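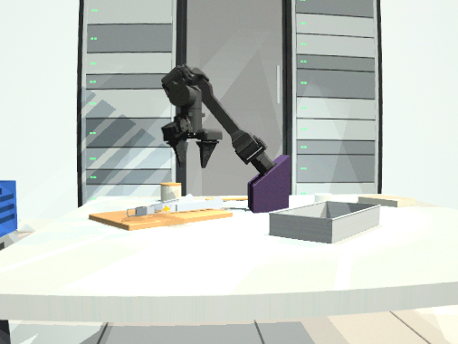 A simulated arm above a white table, with a dark purple block to one side.

When the council in Turnham switched on a new system for sorting housing repair requests in March, the people who used it most were not told how it decided anything. Tenants filled in the same form as before. The form went to a program called Brudarari, which gave each request a score and put it in a queue. A high score meant a visit within days. A low one could mean waiting until the summer.

Gunnel Holmgren, a retired bookkeeper, reported damp in her back bedroom and was given a low score. Her neighbour reported damp in the same wall, from the other side, and was given a high one. They compared letters over the fence. The neighbour had used the word "mould" and Holmgren had not.

"I wrote what I could see, and that was a wet wall," she says. "I didn't know I was sitting an exam."

She wrote to the council asking for the reason behind her score. The reply said the matter had been assessed automatically and that staff could not comment on individual results. She asked who could. After a second letter she was referred to Sjögren, the firm that sells the software, and Sjögren referred her back to the council, as its customer.

Tyra Lundgren has spent much of her working life on this sort of gap. She teaches professional ethics to computing students and sits on a panel that looks at complaints about public software. In her view the Turnham case is an ordinary one. The code did what its specification asked. The specification asked for a ranking based on past repair records, and the past records were full of requests from people who knew which words brought a plumber to the door.

"Each person did a small, reasonable job," Lundgren says. "Somebody cleaned the data, somebody picked the threshold, somebody signed the contract. Then you look for the person who decided that Mrs Holmgren should wait, and there's no such meeting in anyone's diary."

Her panel read 899 requests from the first weeks of the system. Of these, 141 had been scored in a way that a housing officer, reading the same text, would have changed. Most of the changes went one way. Short requests had been marked down, and so had those written by people whose first language was not English.

Baoshan Shen worked on an early version of the scoring model and left Sjögren before it was sold to Turnham. He says the team knew that the length of a message affected the result. It was written up in a test report and given a low priority. He doesn't think anyone was hiding it.

"We tested whether it matched the old decisions, and it matched them very well," he says. "I raised the length thing once. I should have raised it again, but we had a release."

Should he have done more? The usual codes of conduct say that a developer must consider the public as well as the client. They say less about what to do when the public is several contracts away. Shen never met a tenant. He did not know which towns would buy the product, and the licence allowed up to five councils to share one set of scores.

Frøydis Rustad, a lawyer who advises councils on buying software, thinks too much weight is put on the conscience of the individual programmer. She would start with the contract. Turnham's ran to many pages on uptime and payment and had one paragraph on explaining results, which left it to "reasonable endeavours". She now tells clients to name a post, on the council's side, whose holder must be able to give a resident the reasons for a score in writing.

Citlali Arriaga agrees with part of that. She runs Utosia, a small company that writes booking software for clinics, and every feature there carries the name of the developer who will answer questions about it. It slows things down, she says, and two developers have told her they dislike it. She has kept it anyway.

"They're allowed to say no to a feature if they wouldn't want to explain it to a patient," she says. "It has happened. We lost a customer over one of them."

Turnham has kept Brudarari but a housing officer now reads every low-scored request before it joins the queue. The council says a review of the contract is under way. Holmgren's wall was inspected in the end, after she sent the form in again with the word "mould" in it.

We use cookies to remember your settings and to see which articles are read. By continuing to use this site you accept our cookie policy. Accept | Manage settings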